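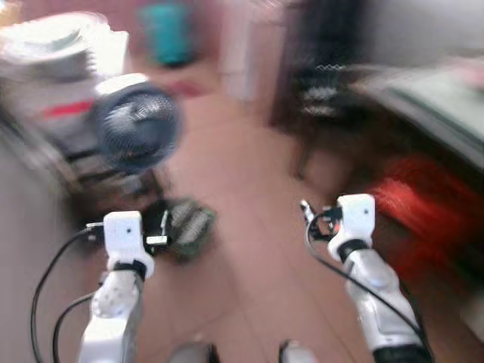

3.2 What people call the furniture

I'd gone into this section expecting to write about vowels, and I did collect plenty of them, but the furniture words ran away with me. When I started visiting households in Bullach and Furach I had a neat word list with 100 items on it (Olaia Urquijo helped me draw it up, and she is not to blame for what I did with it afterwards). By June I'd thrown out the last third and was simply asking people to tell me what they'd call the parts of whatever table we were sitting at. It worked far better! People who had been stiff and careful with the list loosened up straight away, and more than one interview ended with the speaker correcting a spouse in the next room.

The trouble starts with the word "apron". In the furniture trade it's the band that runs under the edge of the tabletop and joins the legs together (Figure 2 has a dark brown one, with a leg coming down from it to the tiles). Herrero treats it as a settled term, and in his glossary it gets a single line. My speakers didn't find it settled in the least. In Bullach I was given "skirt", "rail", "lip" and, from a retired joiner who was very firm on the matter, "frieze". In Furach the favourite answer by a long way was "the under-bit", and I have kept it in the count, as I can't see any fair reason to leave it out. A word that people really use at home is a word.
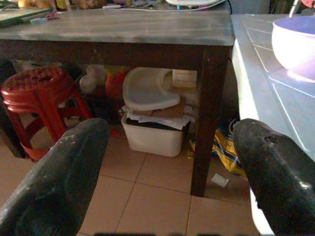 Figure 2. Wooden table on a tiled floor, showing the apron and a square front leg.

I should say how the answers were sorted. All 644 of them went into Plustuton, the little database I've been using since my master's, and each was tagged as a trade word, a borrowed word (clothing gives us "skirt", the body gives us "lip") or a made-up one. Deciding between the last two was horrible at times. Is "the under-bit" made up, or is it only a description that has gone a bit stiff with use? I went back and forth and in the end tagged it as made up, mostly on the grounds that speakers put "the" in front of it and didn't wait to see whether I'd understood.

Age matters less than I'd guessed. Speakers over 40 did give more trade words, but nearly all of that comes from people who had made or mended furniture themselves; take them out and the two age groups look much alike. Place matters a good deal more. Borrowed clothing words are common in Bullach and scarce in Furach, even among cousins who see each other every week, and I don't have a good account of why. Olaia thinks the old upholstery workshop may have something to do with it, and I'll come back to her suggestion in 3.4, once we've been through the words for chair legs.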